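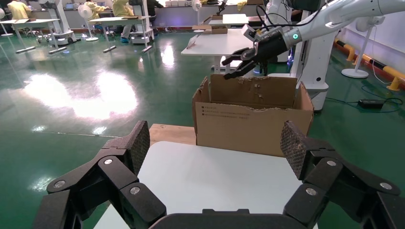

Figure 1. Open cardboard carton on a white work surface; the top edge of the back flap is torn.

Packaging Materials and Distribution
Module 4 Course Notes: Corrugated Fibreboard in Transit and Storage

4.1 Scope of the module

This module deals with corrugated fibreboard as a transport packaging material. Students are expected to have completed Module 3 (Paper and Pulp Grades) and to be familiar with the terms liner, fluting medium and grammage. The module comprises two lectures, one laboratory session and a written assignment. Wood, moulded fibre and plastic crates are treated in Module 5.

4.2 Construction of the board

Single-wall corrugated board consists of two flat liners bonded to a fluted medium, usually with a starch-based adhesive. Double-wall board adds a second medium and a third liner. The direction of the flutes governs most of the mechanical behaviour of the finished carton. In a regular slotted carton the flutes run vertically in the side panels, so that the load of the stack is carried along their length.

Liners are described as kraft when made predominantly from virgin fibre and as test liner when made predominantly from recycled fibre. Recycled fibres are shorter, having been cut and abraded in repulping, and the resulting sheet generally has lower tear resistance at the same grammage. Canadian mills produce both grades, and students should not assume the grade of a liner from its colour.

4.3 Compression strength

Stacking performance is estimated from the edge crush value of the board, its thickness and the perimeter of the carton. The McKee relationship, introduced in the first lecture, combines these three quantities. It applies to regular slotted cartons of ordinary proportions and should not be used for trays, die-cut displays or very shallow cartons.

The calculated value is a short-term laboratory strength. It must be reduced before it is used for design. The principal reductions are for:

- duration of load, as board under constant load creeps and eventually fails below its short-term strength;
- relative humidity, which softens both the liners and the medium;
- pallet overhang and misaligned columns, which remove support from the corners;
- hand holes, vents and other openings cut in the panels.

Worked problem. A carton used by the Bridumine warehouse has a calculated compression strength of 1,000 newtons. The combined reduction factor for the intended storage period and climate is 0.4. The design load on the bottom carton is therefore 400 newtons. If each filled carton weighs 60 newtons, six cartons may be placed on top of the bottom one, giving a load of 360 newtons. A seventh would bring the load to 420 newtons and exceed the limit.

4.4 Tearing and surface damage

Flaps and panel edges are exposed whenever a carton is opened, and a raised flap has no adjoining panel to support it. Three forms of damage are distinguished in the laboratory record.

Edge tear begins at a free edge and travels into the panel. The path is seldom straight, as the tear follows weaker zones in the liner and may change course where it meets a flute.

Peeling, or delamination of the liner, is commonly associated with the removal of pressure-sensitive tape. Where the adhesive bond to the liner exceeds the internal bond of the paper, the outer plies lift away with the tape. Water-activated paper tape bonds to the fibres and will ordinarily produce fibre tear on removal; this is regarded as evidence of a sound seal.

Puncture is a local failure through one or more layers. Its effect on compression strength depends on position. Openings near a vertical corner are more serious than those at the centre of a panel, where a smaller share of the load is carried.

4.5 Reuse and recovery

The Kundus distribution centre operates a return scheme in which cartons are inspected on receipt and assigned to reuse, void fill or recycling. Cartons with crushed corners or softened panels are withdrawn from stacking use regardless of their outward appearance. Damage confined to the flaps does not necessarily exclude a carton from light duty, although closure strength must be reassessed.

For recycling, cartons should be flattened, dry and free of food residue. Wax-coated board is to be kept separate unless the receiving mill has agreed to accept it.

4.6 Laboratory session

The session is held in the Canance Laboratory. Each group receives 16 specimens conditioned at standard temperature and humidity. Specimens must remain in the conditioning cabinet until required. Enclosed footwear and safety glasses are mandatory at the compression tester.

Results are to be entered on the laboratory sheet before leaving. Reports are due in December and must include the load-deflection curve for every specimen, including those rejected.

4.7 Required reading

Chukwu Course Reader, chapters on board grades and on stacking loads. Copies are held on reserve at the library service desk.

This site uses cookies to remember your preferences and to measure site traffic. By continuing to browse, you agree to our use of cookies. Accept Manage settings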